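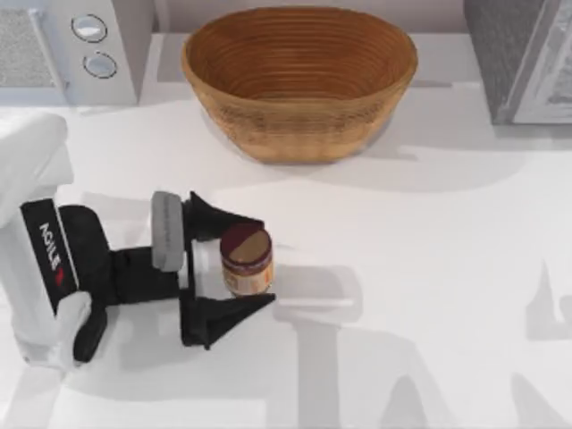
About Tuvia

Tuvia packs gift baskets and pantry boxes for hotels and small grocers. We work out of a former print shop in Urkberg, where 48 people are on the payroll. In August we shipped 1,035 baskets, our busiest month so far.

Small jars used to be packed entirely by hand. It is dull work, and by the end of a shift it is hard on wrists and shoulders. Robot arms now take on part of the picking and placing. New tasks are tried in simulation before they reach the floor, usually a single jar and a basket on a kitchen counter, and the packers who know the job sit in on those trials. They point out where a grip looks wrong or a basket is likely to tip.

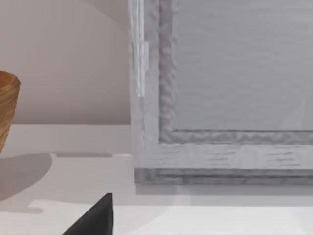
Packers still choose the contents, tie the ribbon and check every basket before it leaves. Seventeen of them have trained as cell operators, which comes with a higher pay grade. Training takes 80 hours, all of it paid. Anyone who would prefer to stay on the hand line can — the Swanson and Morkus orders are still packed that way from start to finish.

Harvey Girard runs the floor and handles questions about shifts and training. Ask for him at the front desk.

Page updated 2025-06-09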